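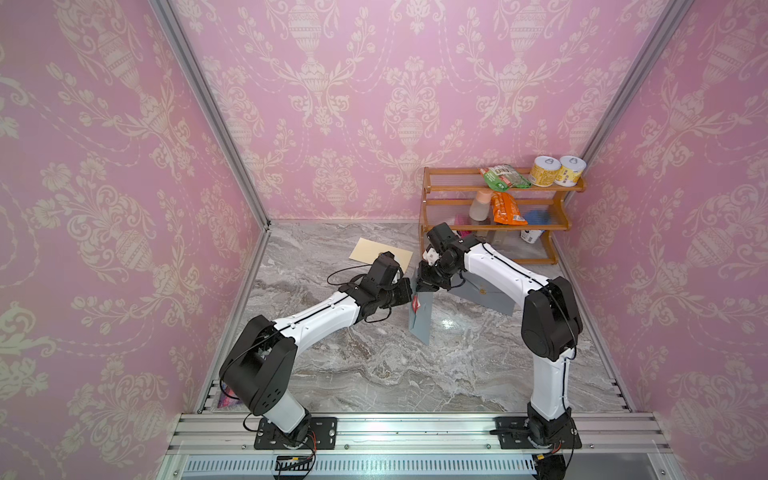

ok wallpaper thread, because three people asked and I'm tired of typing it out in replies. Hanging it yourself in an old house, first timer's view, done one hallway and one bedroom and half a stairwell. Main thing I'd say before you buy anything: look at the pattern before you look at the color. A big formal damask like the pink and cream one up top, urns and garlands and scrolling leaves, is a lot harder to hang than a stripe or a tiny sprig, and the corners are where it gets you. More on corners later.

Background. House is in Drundombridge, old, plaster walls, not one of them plumb. Hallway had four layers of paper under the paint. FOUR. Bottom one was brown with ferns and I sort of loved it.

Got a quote to have the hall and stairs done, strip and skim and hang. $3,690. Paper not included. Very nice guy, totally fair price for the work, I just didn't have it.

So I did it myself over most of August. Worst month for it. Windows open, paste drying on the table before I could get it up the ladder.

Stripping. Score it, soak it, wait. The waiting is the whole job. I kept going at it after five minutes with the scraper and gouging the plaster. Give it twenty. Go make lunch.

Warm water and a squirt of dish soap worked as well as the stuff in the bottle for me. Your old paper may vary. If it was painted over you have to score it or the water just runs down your arm and into your sleeve.

Steamer: rented one for a day. Great on the flat bits, took a chunk of loose plaster off by the door. If your plaster sounds hollow when you knock on it keep the steamer away from there.

Also test old paint for lead before you sand or scrape it. Kits at any hardware store. Mine came back positive on the baseboards so those did not get sanded, those got left the heck alone.

Next. Fill, sand, wipe, prime. I skipped primer in the bedroom and the seams are lifting already. Not skipping it again.

Primer made for wallpaper, with a bit of tooth. Lets you slide the sheet around while you line it up, and whoever takes it off in thirty years will thank you. Regular wall paint under paper is asking for it.

Now buying. Every roll has a repeat on the label, that's how far down before the pattern starts over. Small repeat, hardly any waste. Big repeat, you're throwing away a strip off the end of every single drop.

I did the math off square feet like you would for paint and came up way short. You can't do it that way. Work out how many full drops you get from one roll WITH the repeat, then how many drops go around the room, then divide.

Do that and then get one extra. Ended up needing 13 rolls for hall plus stairs. I'd ordered fewer. Guess how fun that was.

Because batch numbers!! Printed on the label, also called run or lot. Different run can be a slightly different shade. You will not see it in the roll. You will see it on the wall, at four in the afternoon, forever.

Bought mine from Riviere, the shop over in Turkeder with the sample books stacked on the stairs. They called round and found me more of the same run. A website wasn't going to do that.

They also let you take a whole sample book home overnight, leave a deposit. Do this. A square the size of your hand tells you nothing about an urn that's two feet tall.

Tape the sample up and leave it. Look in the morning, look at night with the lamp on. The one I was sure of went green at night. Swampy.

Straight match vs drop match. Straight = the pattern lines up straight across from sheet to sheet. Drop = every other sheet shifts down by half. Damasks are very often a drop match. Label has a little symbol for it, two arrows, either level or stepped.

Drop match trick: cut from two rolls. All your odd sheets off one, all your even sheets off the other. Cuts the waste way down. Somebody in the comments on another site told me that and it saved me at least a roll.

Number the backs in pencil as you cut. And put an arrow for up. I hung a sheet upside down in the bedroom and did not notice til the next day. It's behind the wardrobe now.

Paste. Check if your paper is paste the wall or paste the paper, not the same thing. Paste the wall is so much easier. No table, no soaking, no folding a wet sheet over your arm and praying.

If it's the traditional kind, you paste the sheet, fold it in on itself and leave it to relax for however long the label says. Time it. Same time for every sheet or they stretch different and your pattern wanders off by the third one.

I used Trosia ready mixed in the tub. Good slip, a bit thick, I let it down with a splash of water in the hot weather. Got some on the front of the paper and it wiped off with a damp sponge if I was quick. If I wasn't quick, shiny patch.

Where to start. Everyone says a window wall or behind the door. I'd say find the spot you look at most – chimney, the wall at the end of the hall – and center a motif there, then work out both ways. With a big pattern the eye goes straight to it. Off center by two inches looks like a mistake, because it is.

Plumb line. Every wall. A fresh one on each wall, not just the first. Level app on the phone is not good enough, get a weight on a string.

CORNERS. ok. Never wrap a full sheet around an inside corner. It isn't a straight corner, I don't care what you think, it isn't. Measure from your last sheet to the corner at top, middle and bottom. Take the biggest number, add half an inch, cut the sheet lengthwise to that.

Hang that piece so the extra just turns onto the next wall. Then drop a new plumb line on the new wall, hang the leftover strip to that line, overlapping the little turn. You lose a sliver of pattern in the corner. Nobody looks there. Your eye forgives a corner, it doesn't forgive a leaning garland halfway along a wall.

Vinyl papers won't stick to themselves with normal paste btw so you want the overlap adhesive for that bit. Small tube, lasts forever.

Outside corners same idea but wrap a good inch or more. Mine had a chipped edge so I filled it first. Wish I'd done a metal bead while I was at it, the edge has taken a knock already from the laundry basket.

Ceiling line. Old house so the ceiling slopes. If you put the top of a motif right at the ceiling you'll see it get cut off more and more as you go along. Put a boring bit of the pattern up there, just leaves or plain ground, and the slope disappears. Wish I'd known in the bedroom!

Leave two inches over at top and bottom of every sheet, brush it in, crease with the back of the scissors, then trim. New blade constantly. I mean snap it off every sheet or two. A dull blade tears wet paper and a tear shows.

Outlets and switches: power OFF at the breaker, take the plate off, paper straight over, cut an X, trim back, plate on again. Do not do this live, do not do this with a wet brush and the power on, come on.

Radiators. I papered down about eight inches behind and quit. Long-handled roller to press it. Can't see a thing.

Stairwell is its own animal. Longest drops first, do it with two people. One up top, one on the bottom keeping the weight off. A wet ten foot sheet will stretch under its own weight and you won't get it back.

I also rented a proper stair platform insted of the ladder and plank thing everyone's uncle does. Best money of the whole job.

Seams. Butt them, don't overlap. Roll lightly, and not at all if it's a raised or flocked paper, you'll flatten it. Look along the wall with a flashlight held sideways and you'll see every bubble. Most of the bubbles go by themselves as it dries. Leave them overnight before you go at them with a pin.

Don't put the heat on to speed it up. Shrinks too fast, seams open. I had hairline gaps on the hall side that faces the sun. Touched them in with a watercolor pencil, can't find them now without my glasses.

Costs since I know that's the next question. All in, paper and paste and primer and tools and the platform and the extra rolls, $2,124. Paper was nearly all of it. You can do it for way less with a cheaper paper, mine was a splurge, I'd been wanting it for years.

If you want to try a big pattern and not spend that – do one wall of a powder room or the inside of a closet. Or end-of-line rolls, Riviere had a bin of them, singles mostly. Up to $300 would get you a really fancy little closet and you'd learn on it.

Where I wouldn't bother: bathroom with a shower and no fan. Anywhere a dog leans. Behind the stove, obviously.

Does it make the hall look smaller, someone asked. Kind of? Everyone said go pale and plain in a narrow space. I went big and busy and it feels like somewhere now, before it was just a tube to the kitchen.

Someone else asked about peel and stick. Only used it on drawer fronts. Didn't like it on plaster, came down in the night with a noise like a ghost. On smooth new drywall maybe. Try one strip and leave it a week.

Stuff I'd buy again: decent smoothing brush, snap blades, a big sponge and TWO buckets, six foot straightedge. Stuff I wouldn't: the plastic smoother from the kit, the kit in general.

Save the offcuts. I've got the end of a roll in the attic with the run number written on the outside. Already used a piece to patch where the movers hit the wall.

Landing is next, still bare plaster and one strip of the fern paper I can't bring myself to take off. Will add to this when I've done it, prob not til after the holidays. Ask me stuff about paste in the meantime, replies are open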